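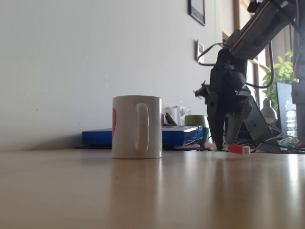

From: Idun Torvik
To: mug-print list
Date: 28 Apr 2025
Subject: Re: Wrap position and handle gap on straight-sided blanks

Renato Sepúlveda wrote:

> We switched to the Omitz blanks for the June order and the artwork now
> sits too far toward the handle on one side. Same template as before,
> same press. The customer wants the logo opposite the handle. Do I move
> the art in the file or move the paper on the mug? Also, does anyone
> have a setting for the gloss coat? Mine comes out dull near the rim.

Move the paper first and leave the file alone until you have measured. Put the mug on a flat table with the handle pointing straight at you and look at how much print shows down each side. With a centered wrap the two strips should match. If color shows on the left and none on the right, the wrap is either off center or the design was never meant to run that far on the right. Check the artwork before you blame the blank.

To measure, run a strip of paper around the body from one side of the handle to the other, mark both ends, and fold it in half. The fold is your center line. Do this on several blanks from the same carton. On the Breltano ones I found a difference of up to 2 mm in where the handle was joined, and a template can't correct for that.

Straight walls and a flat rim make this easier than a tapered body. The paper lies square and the top edge can be lined up with the rim by eye. On a taper it will creep upward at the ends — Gisela Palma posted a curved template for those last year, and it should be in the list files.

On the dull band: I would look at pressure before temperature. If the element stops short of the rim, no amount of time will fix it. Drop the artwork a little and run one test mug. Out of 448 in our last batch, the rejects were nearly all from paper that had slipped while the press was being closed, so tape both ends and the bottom edge.

Estela Tapia asked off list whether the handle side can be printed too. Not with a wrap press. The gap has to stay.

Idun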